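Communiqué de presse

Noltberg remet à plat le bac gris, et ce n'était pas gagné

Pollulthorpe, le 4 janvier 2021

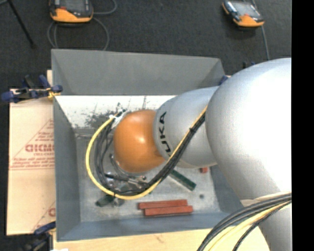
Un bac, c'est fait pour qu'on y jette des choses et qu'on les retrouve, écrivait en avril un lecteur du bulletin de Pollulthorpe, en ajoutant que la première moitié du programme lui avait toujours paru mieux exécutée que la seconde. Noltberg a lu la lettre, l'a affichée au-dessus de la machine à café et en a fait, sans le demander à son auteur, le cahier des charges de l'année.

La maison présente donc aujourd'hui la troisième édition de son guide de rangement en vrac, consacrée tout entière au bac métallique gris, rectangulaire, à parois inclinées, celui que l'on trouve dans les ateliers, les réserves et, de plus en plus, dans les entrées d'appartement où quelqu'un a renoncé au meuble à chaussures. Le guide compte 46 pages. Les deux premières éditions en comptaient davantage et se terminaient par un index que personne n'avait relu.

Un objet sans couvercle et sans ambition

Le bac gris ne figure dans aucune rétrospective du design. Il n'a pas de nom scandinave, à une exception près dont il sera question plus loin. On le pose quelque part, il y reste, et au bout de quelques mois il contient des vis, une rallonge, trois notices et un gant. Noltberg ne prétend pas réformer cette situation. Le guide propose seulement de s'en accommoder avec méthode.

Le premier chapitre traite de la forme. Des parois qui s'évasent vers le bord laissent entrer la main plus facilement que des parois droites, et font glisser les petites pièces vers le fond, où elles se rassemblent par affinités. Cela a l'air d'un défaut. Les auteurs du guide y voient un tri préliminaire gratuit, à condition d'accepter que le fond du bac soit un lieu de rencontre et de le vider plus souvent qu'on ne le souhaiterait.

Le deuxième chapitre porte sur la couleur. Le gris foncé a été retenu pour l'ensemble des essais, au terme d'une discussion plus longue que nécessaire. Les partisans du bleu soutenaient qu'un bac bleu se retrouve mieux. Les partisans du gris répondaient qu'un bac gris se supporte mieux. Les seconds ont emporté la salle de réunion, les premiers ont gardé les étiquettes, qui seront bleues.

Ce que disent les relevés

Au cours de la préparation du guide, Noltberg a fait sortir, reposer et reclasser 2,773 objets de taille courante : colliers de serrage, poignées, équerres, tournevis, embouts, ainsi qu'une quantité de choses classées provisoirement sous la mention « sert sûrement ». Cette dernière catégorie a résisté à toutes les tentatives de sous-division. Elle occupe une page entière du guide, et c'est la plus annotée de l'exemplaire de travail.

Les relevés ont conduit à retenir 8 règles de remplissage. Le service de presse en donne ici quelques-unes, les autres supposant d'avoir le bac sous les yeux.

Les objets longs se couchent dans le sens de la longueur. Cette règle a suscité des haussements d'épaules jusqu'à ce que l'on regarde les bacs de ceux qui haussaient les épaules.

Les petites pièces vont dans un sachet, et le sachet va dans le bac. Verser le contenu du sachet dans le bac en se promettant de faire le tri plus tard est une pratique connue, que le guide nomme « dette » et à laquelle il consacre un encadré sévère.

Rien ne dépasse du bord. Si quelque chose dépasse, il faut un deuxième bac ou moins d'affaires. Noltberg vend des bacs et laisse le lecteur deviner sa préférence.

On ne pose pas un bac plein sur un bac à moitié plein. Celui du dessous n'est alors plus ouvert par personne et son contenu est racheté dans l'année.

La question de Norðdahl

Le guide accompagne la sortie de Norðdahl, gamme de bacs métalliques à parois inclinées, grise du fond jusqu'au bord. Le nom a été choisi pour évoquer les grands espaces. Il évoque surtout, depuis le lancement interne, la difficulté de trouver la lettre ð sur un clavier de comptoir, et les bons de commande circulent déjà sous quatre orthographes. Toutes seront honorées.

Norðdahl existe en 3 formats, baptisés petit, moyen et grand après le rejet d'une proposition inspirée des vents dominants. Les formats s'emboîtent à vide, ce qui ne sert qu'une fois, le jour de la livraison, mais procure ce jour-là une satisfaction réelle. Le moyen est celui qui a été le plus utilisé pendant les essais. Le grand a été le plus demandé — puis le plus rapporté, une fois plein, par des gens qui n'arrivaient plus à le soulever. Une mention a été ajoutée au catalogue.

Indutance, qui assure la distribution, proposera les bacs à l'unité. Les lots ont été envisagés, puis abandonnés à la lecture du chapitre sur l'accumulation, que l'équipe commerciale avait reçu pour simple relecture orthographique.

Questions reçues avant même la parution

Plusieurs points de vente ont transmis des questions de clients, auxquelles Noltberg répond volontiers.

Le bac peut-il servir de jardinière ? Il peut, comme beaucoup de choses, mais le guide n'en parle pas et le service après-vente non plus.

Faut-il doubler le fond ? Un morceau de feutre atténue le bruit des pièces métalliques que l'on y laisse tomber. Certains utilisateurs tiennent à ce bruit, qui signale à l'entourage que l'on range.

Existe-t-il un couvercle ? Non. Il en a existé un à l'état de projet. Les essais ont montré qu'un couvercle devient en peu de temps une étagère, et qu'on range dessus ce que l'on devait ranger dedans.

Peut-on obtenir le guide sans acheter de bac ? Oui, et l'on peut aussi acheter un bac sans le guide. Noltberg s'attend à ce que la seconde formule domine.

Disponibilité

Le guide est disponible dès maintenant, en version imprimée, auprès de Noltberg à Pollulthorpe et dans les points de vente servis par Indutance. La gamme Norðdahl suivra en avril, dans les trois formats. Les étiquettes bleues sont fournies avec chaque bac, vierges. Il a été question de les imprimer à l'avance, mais « Divers » aurait suffi à couvrir la plupart des commandes.

Les rédactions qui souhaitent recevoir un exemplaire du guide peuvent en faire la demande au service de presse de Noltberg. Un bac de format petit peut y être joint. Il arrivera vide, et la maison décline toute responsabilité quant à la suite.

À propos de Noltberg

Noltberg conçoit des contenants et du petit mobilier de rangement pour l'atelier et la maison. La société est installée à Pollulthorpe, dans des locaux dont la réserve a été rangée deux fois pendant la rédaction du guide et doit l'être de nouveau au printemps.

Contact : service de presse de Noltberg, Pollulthorpe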